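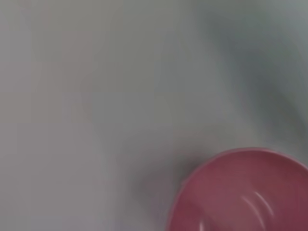
## Kulo grasp planner, wrist view only

Kulo picks a grasp from the wrist camera alone. I ran it for 4 weeks at Tullham on bowls and cups, 2539 tries in all. It got 2417 of them.

Most misses came when glare inside a shiny bowl pulled the grasp point off the rim. A pink bowl on a gray surface, with only part of the rim in view, is the sort of start it handles well.

Setup took Geert Koster 8 hours, mostly calibration. The manual is thin on that. I'd use it again for rimmed dishes, but I haven't tried flat plates.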